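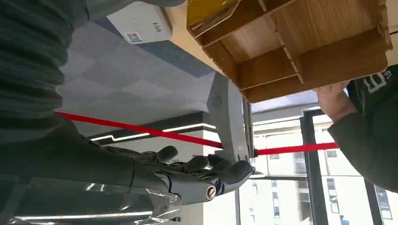
I've been writing this gardening column long enough that my neighbors hide their tomato plants when they see me coming, so it's nice to have some good news that isn't about tomatoes. The sensory garden at Havstead is getting its winter greenhouse, and they want you to come put your hands in the dirt.

September 25, 2022

If you haven't been out to Havstead, it's the adult day center at the end of Uibo Road, past the feed store. A few years back they turned the old overflow parking lot into raised beds, and it has grown into one of my favorite places to waste a morning. Lavender, lamb's ear, chocolate mint, a fig that has no business surviving here (it does, every year, and I've stopped asking how). The trouble has always been winter. Once the ground freezes the gardening group moves into the dining hall with a few trays of paperwhites, and everybody gets a little cranky by the end of January.

Well, this winter they'll have a real heated greenhouse! It's a used one, bought from Plorkia, the wholesale nursery that shut down its north lot in the spring. It comes with benches, fans, and a potting table that's being cut down so people in wheelchairs can pull right up to it. Kadri Ramanauskas, the horticultural therapist who runs the program, walked me through the spot last week while it was still a rectangle of string and stakes.

"We lose people in the winter," she told me. "They come all summer for the garden, and then it gets cold and they stay home. I want something green for them to check on."

She has 83 people signed up across her groups right now, from folks relearning how to use a hand after a stroke to a bunch of retired farmers who mostly come to argue about compost. I sat in with the compost crowd. I was told my method is wrong, and I was told why at some length.

What I like about the way Kadri works is that it's gardening first. You aren't squeezing a rubber ball, you're squeezing a wet sponge over a tray of lettuce, and then you've got lettuce. One of her regulars, Ivars Luik, started out pressing pea seeds into soil with one finger and now does most of the pruning on the herb beds. He made me smell a scented geranium called Guneo that he's been propagating on the windowsill — sort of lime, sort of pencil shavings — and sent me home with a cutting in a yogurt cup. It has put out two leaves. I'm very proud.

The plan for the first season goes like this. Salad greens and herbs on the south bench, cuttings and scented geraniums on the north, and one warm corner for forcing bulbs. Kadri wants hyacinths in there for the smell, and she wants them potted by the middle of next month so they get their cold weeks in before coming up to the bench. If you've never forced a hyacinth, use a pot with good drainage, leave the tips just showing, and stick it somewhere dark and chilly (I use the bottom shelf in the garage, next to the paint). Wear gloves if your skin is touchy, those bulbs can make you itch like crazy.

The money is mostly there. The spring plant sale and a grant from the county covered the structure and the move, and Valdemar Lykkegaard, who used to manage the houses at Plorkia, is doing the setup for what he calls gas and sandwiches. What's still needed is the small stuff: clean 4-inch pots, plant labels, long-handled trowels, and foam pipe wrap for padding tool handles. They don't need any more hoses. Please, no more hoses.

There's an open potting day coming up, free, with 16 spots in each session so it doesn't turn into a zoo. You don't have to know anything. You do have to sign up at the front desk, or call and leave your name. Kids are fine if they bring a grown-up. Park on the street, as the lot will be full of greenhouse.

After that the regular groups go on as usual, five mornings a week, and the first session under glass should be in January if the heater inspection goes through on time. Kadri says there's room for over a dozen new people in the winter program, and a doctor's referral helps with the cost but isn't required. I'll be there with my yogurt cup, asking Ivars what I'm doing wrong.

19 shares | 3 comments

Sigita Avotiņš
My mother went to the Havstead group for two summers and still talks about the lamb's ear. So glad they'll have somewhere warm. I have a whole shed of 4-inch pots, do they need to be washed first?

Valter Hedlund
Yes, wash them, one part bleach to nine parts water and rinse well. And the column's compost method IS wrong, I was there.

gardengate_rose
Can you take hyacinth bulbs from the grocery store or do they have to be special ones for forcing?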